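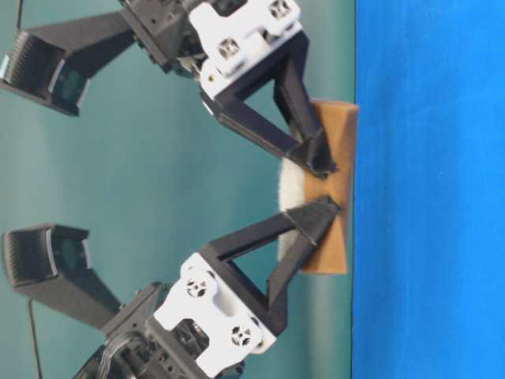

Filed under: Cleaning

Thu 12 November

I went through everything under the kitchen sink last weekend and most of it went in the trash. I had four sponges going at once and a brush with a cracked handle that I must have bought when we lived in Corwood. None of it was doing a good job. The sponges go sour, the brush sheds, and I keep buying more of both when I'm at the store because I can't remember what's at home.

So I've been looking for a plain block I can use for the dry jobs. By dry jobs I mean crumbs in the drawer tracks, dust on the baseboards, dog hair on the stairs, and the felt on the bottom of the chair legs. A vacuum does all of that too, but I don't want to drag it out for one drawer.

What I like is a block with a flat tan back and something pale and soft on the working side. No handle. A handle on a small brush always ends up being the part that breaks, and it takes up half the space in the caddy. With a block you hold the back in your palm and push. It stands on its edge on a shelf and takes up about as much room as a paperback.

I tried the Schwerdtfeger one first, in July. It was fine on wood floors and bad on anything painted. The pile was too stiff and it left fine lines on the window trim, which I then had to go over with a damp rag and a little dish soap. I gave it to my neighbor Libor Vaněk, who uses it on his workbench and is happy with it.

For wet jobs I'm still using a two-layer sponge, pale on one side and tan on the other. I use the rougher side for pans and the other for counters, and when it starts to smell it gets moved down to the bathroom floor and then out. I know people who boil them or put them in the microwave. I did that for a while and I don't think it bought me more than a few days.

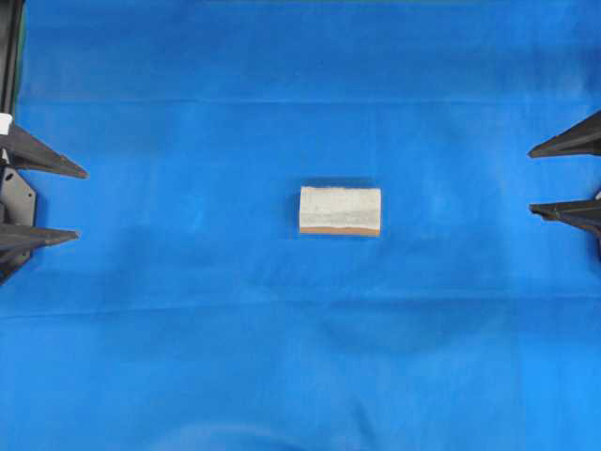
Pale layer up, tan layer underneath.

The one change I've made that has stuck is laying an old cloth over the table before I clean small things. Drawer dividers, the spice jars, the parts of the coffee grinder. Everything that comes off lands on the cloth, and I shake it out over the back step. A dark or bright color is better than white for this, since you can see the crumbs. Mine gets folded up and put away with the creases still in it and I have never ironed it.

What's under the sink now: dish soap, one sponge in use and one spare, the block, a roll of trash bags, and a box of 50 vinyl gloves from the hardware store in Flotulbridge. The gloves were on sale and I probably won't finish them.

I still need something for the grout behind the stove. An old toothbrush works but it takes all evening. If you have a small stiff brush you like, leave a comment.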